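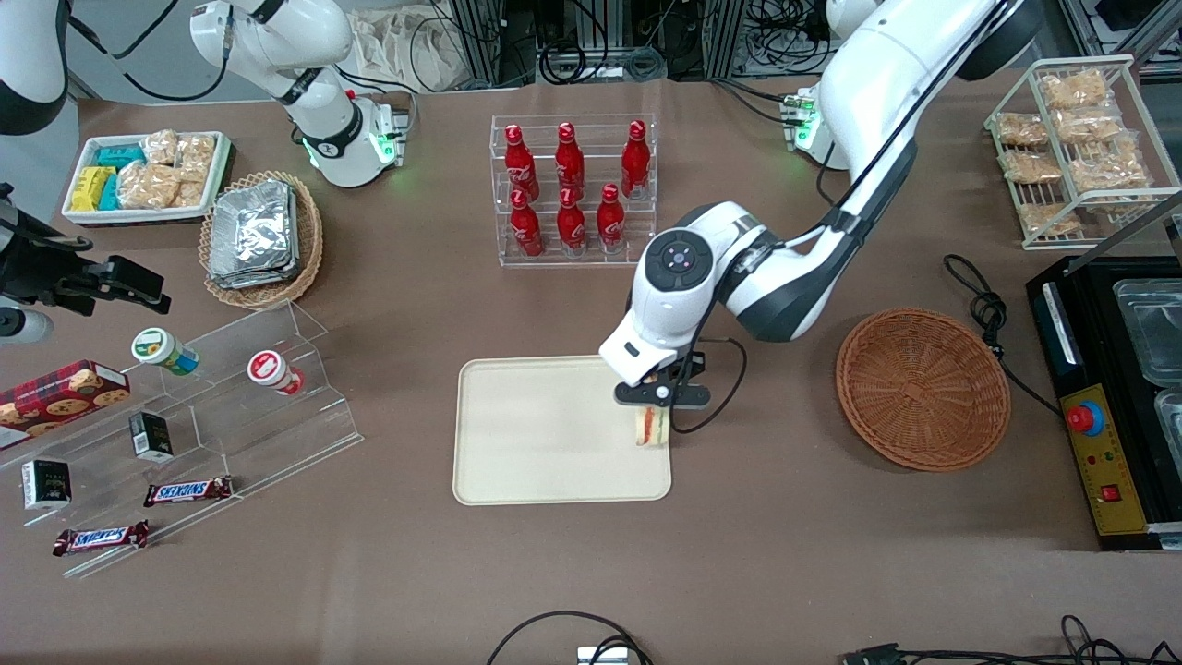 Lunch counter: tray, drinks rack, snack rack and basket

Bach Hall Snack Counter Working Group
Minutes of the December meeting

Present: Frida Mikkelsen (chair), Manuela D'Amico (minutes), Odell, Priya, Grant, Tomas
Apologies: Lorraine

Meeting opened at 4:10 p.m.

1. Minutes of the last meeting
Accepted with one change. Under item 3, "agreed" should read "discussed." Grant does not remember agreeing to anything about soup and neither does the person taking these minutes.

2. Tray lunch
Frida presented the proposal again: a wrapped sandwich, a drink and a bag of something crispy, all on one tray, one price. She said it would speed up the line between noon and 1 p.m. Manuela asked what the evidence was for that. Frida said the Wernell building had gone over to trays and was happy with it. Manuela asked who at Wernell had said so and whether they were the person who ordered the trays. Frida will find out.

Odell likes the cream tray. The raised rim is good and the rounded corners will be easier to wipe. Grant pointed out that a triangular sandwich on a tray that size looks lonely, and people will think they are being shortchanged before they have picked up anything else. Priya said they would put the drink next to it. Grant said a glass bottle on a tray carried by somebody looking at their phone was a separate item, and the chair asked him to save it for item 3.

It was noted that the clear wrap does let you see what is in the sandwich. Red and green filling reads as fresh, according to Priya. Manuela would like it minuted that it reads as red and green, and that there should be a label with the actual ingredients on every one. Agreed, for once without a vote.

Trial of the tray lunch to run for four weeks. Limit of 40 a day. Frida had asked for 100. The group was not willing to throw away that many sandwiches to find out whether people want them.

3. Drinks rack
The clear two-tier rack holds three Coca-Cola bottles on each level. Tomas thinks it looks smart. Manuela asked what happens when the seventh person wants one. Tomas said you refill it. Manuela asked who refills it, given that the person on the counter is also supposed to be handing out sandwiches and taking money. No answer was offered that she would care to write down.

Grant raised his point about glass. We do not have a position on whether the bottles will be glass or plastic in the long run – the supplier's price list shows both and the rack takes either. Tomas to ask for quotes on each.

Priya asked whether it had to be all Coca-Cola. Several people do not drink it and there is nothing on the rack for them. Frida said water could go in the cooler by the door. Priya said that was what was said about juice last spring and there is still no juice by the door. Carried over.

4. Snack rack
The white wire rack has slanted rungs so the bags face the customer. Seven bags were on it for the layout. Odell says it will hold more. Grant is not convinced, having seen a similar one shed its load at the Jaltach open house when somebody took a bag from the bottom. Odell said that one was badly put together. Odell to fill the rack completely, take a bag from the bottom and report back.

The bags themselves are clear and have tan crispy snacks in them. Manuela asked what kind. Three people gave three different replies. Labels for these too, please, before anything is sold.

5. Basket
The round wicker basket got more discussion than it deserved. Frida wants it for fruit. Tomas wants it for napkins and forks. Grant wants it gone, on the grounds that wicker cannot be washed properly and sheds bits. Frida said a cloth liner would deal with that. Grant asked who was going to launder the liner.

Vote: fruit 3, napkins 1, gone 2. Fruit it is, whole and with the peel on, oranges and bananas only. If there are crumbs or bits of wicker in it by the end of the first week it goes, and the chair has agreed not to reopen the matter.

6. Table space
Priya said the brown tabletop is already busy with the tray, both racks and the basket out, and there has been no thought given to where a customer puts a bag down while paying. Frida called this a detail. The minutes record that it was the main complaint last year as well.

Drorkis have offered us a longer table at a discount. Manuela has read the offer and could not find the discount in it. She will call them.

7. Any other business
Grant asked whether anyone had asked customers what they want for lunch. Frida said there had been a survey. Odell said it had four replies, two of them his.

Actions
Frida – contact at Wernell; start of tray trial
Manuela – Drorkis table offer; ingredient labels for sandwiches and snacks
Tomas – bottle quotes
Odell – snack rack test, with Grant watching
Priya – water and juice by the door

Meeting closed at 5:25 p.m. Next meeting same room, same time.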